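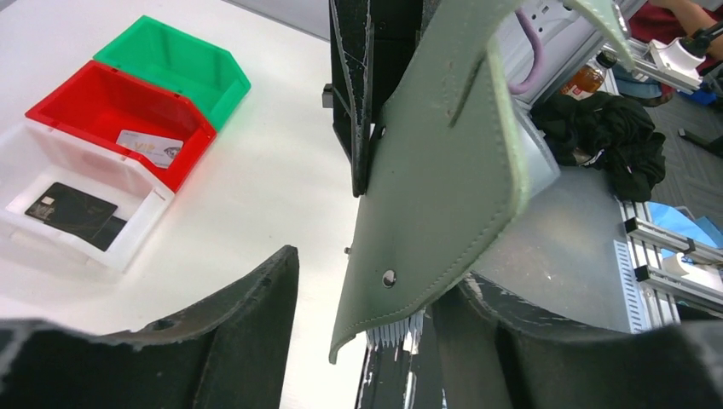 *Red bin: the VIP card. White bin: the black one. Green bin: to be decided.*

2024-01-21

So my wallet finally got to the point where it wouldn't fold. I mean it would fold, but then it would slowly open itself back up on the counter like a clam, and I'd be standing at the register trying to squash it shut with the heel of my hand while people waited. Enough! I cleared off the white table, got out the stacking bins, and decided every single card I own was going to get sorted before dinner.

The bins are the little open-front kind people use for screws and washers. I bought a bunch of them for beads years ago (we don't talk about the bead year) and they've been great for pretty much everything except beads. You can see into them, you can reach in from the front, and they nest up close together so they don't eat the whole table.

My system, if you can call it that, goes by color. Red is for store and membership cards, the ones that promise you something. White is for cards I pay with. Green is for "do I even know what this is," and I had high hopes for green, because that's where the real thinning out happens.

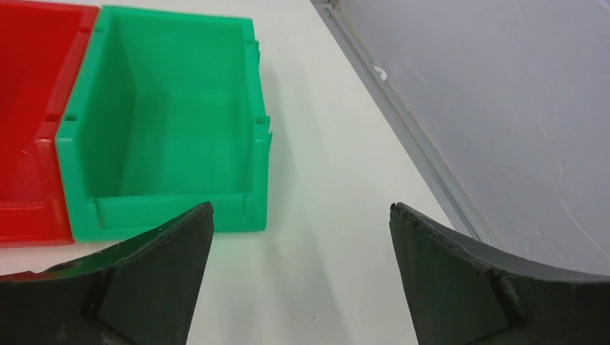

The trouble with a maybe bin is that you start having feelings about what goes in it. I had a Skikus points card with 328 points on it, and you need 3002 to get anything at all, so at my rate of shopping I'll be cashing that in sometime after retirement. Did I toss it? I did not. I also found a punch card for Lau, the noodle place by my old apartment, two punches short of a free bowl. That one's staying forever, sorry.

Marlina Mandagi, who I used to work with and who is ruthless about this stuff, told me once to keep only what I'd used in the past month. I tried that rule for a while and it would have left me with a library card and one payment card. Too strict for me! I went with "since last February" instead, which gave me room to breathe and still got rid of a gift card from Zotov that had been at zero for ages.

Next up is the junk drawer, same bins, same colors. If you've got a good way to store the punch cards you can't part with, leave it in the comments, I'm all ears.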